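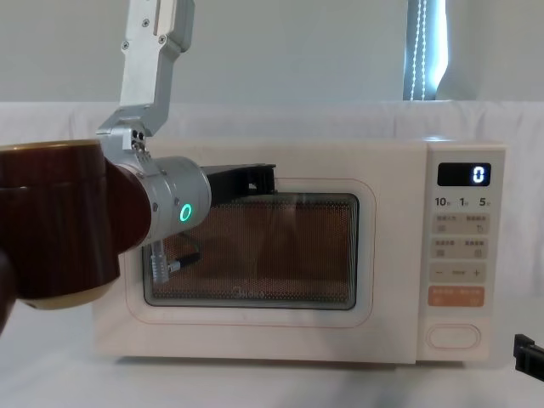

How people read the front of a microwave was the thing I most wanted to get at in this part of the study, and I'll admit I went in thinking the answer would be dull. We sat 185 people down in the Studora kitchen and asked each of them to warm a bowl of soup in an oven they'd never used. The one in Figure 1 was my favourite. Its colours are soft, with a pale pink line around the door and a salmon-orange button low on the panel, and the labels on the little grey-lettered buttons are in Chinese, so most of our participants couldn't read them. They could still read the 10, the 1 and the 5 near the top, and that's where their fingers went first.

Figure 1. Door and control panel of the cream-white oven.

By Capucine Hervieu and Gil-soo Moon
September

Print this article | E-mail to a friend
533 shares | 9 comments

Opening the door was a different story. The release is a big oval at the very bottom of the panel, drawn only as a thin pink outline, and plenty of people tugged at the door's edge before they tried it – my own mum would have done the same. Léonie Bodin, who coded the videos with me, called these "handle habits" and the name stuck. We'd seen them in the earlier Purnier survey too, though there people were only describing their ovens at home and we had to take their word for it.

The minus and plus strip gave us less trouble than I'd feared. Section 5 gets into the timings.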